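Skisport's tie-sorting claims leave shoppers with questions

16 February 2022

Skisport, the mail-order clothing firm based in Jirndale, says its new accessories service will put an end to the tangled drawer. Customers send in a bundle of scarves, ties and fabric belts, and it comes back rolled up and stored in a wooden tray with a square cell for each piece. The price is 70 pounds a bundle, tray included. Whether anybody needs to pay that to have their own things rolled up is another matter.

The service is called Anis and has been on trial with 116 households since before Christmas. Skisport says customers were "overwhelmingly satisfied", but it has not published the answers they gave, and a spokesman, Tianyou Long, would not say how many of them had paid the full price.

"People own lovely patterned pieces and never wear them, as they can't find them," said Mr Long. "Give each one its own place and they come out again."

It is a nice thought, and anyone who keeps such things heaped in a basket will know the problem. Dark florals look much like other dark florals when they are in a pile, and the piece you want is always at the bottom.

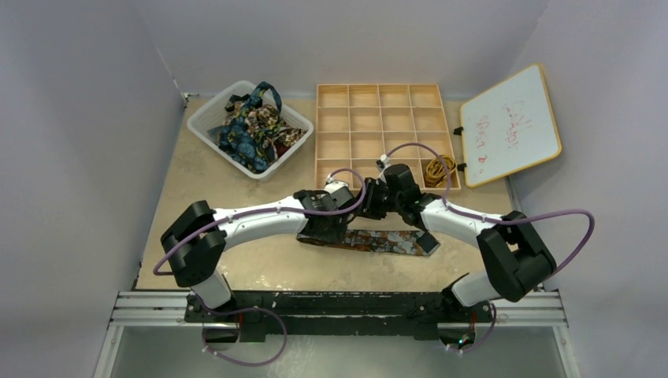 But the rolling is the easy part. Keeping it up is harder, and on that the firm has little to offer beyond a leaflet. Štěpánka Koubek, who teaches dressmaking in Jirndale and took part in the trial, said her tray had looked very smart for a fortnight.

"Then I wore four or five things, came home tired and threw them on a chair," she said. "The tray is fine. I could have bought a tray."

She also has doubts about rolling as a cure for everything. Thin cotton comes out well enough, she said, but a lined tie or anything cut on the bias can hold a curl at the end, and she had to press two of hers before she could wear them. Skisport's leaflet does not mention pressing. Mr Long said the wording was "under review".

Size is another sticking point. A tray laid out four cells by four has room for 16 pieces if each gets a cell of its own, and Skisport's own brochure talks of customers with 100 or more. Extra trays are charged separately — a detail that appears on the last page.

Wenjie Ding, who runs the Cheng haberdashery on the high street, was blunter. She sells divided wooden boxes and has no plans to offer lessons with them.

Skisport hopes to open the service to everyone in March. It says 733 people have put their names on the waiting list, though joining costs nothing and commits them to nothing.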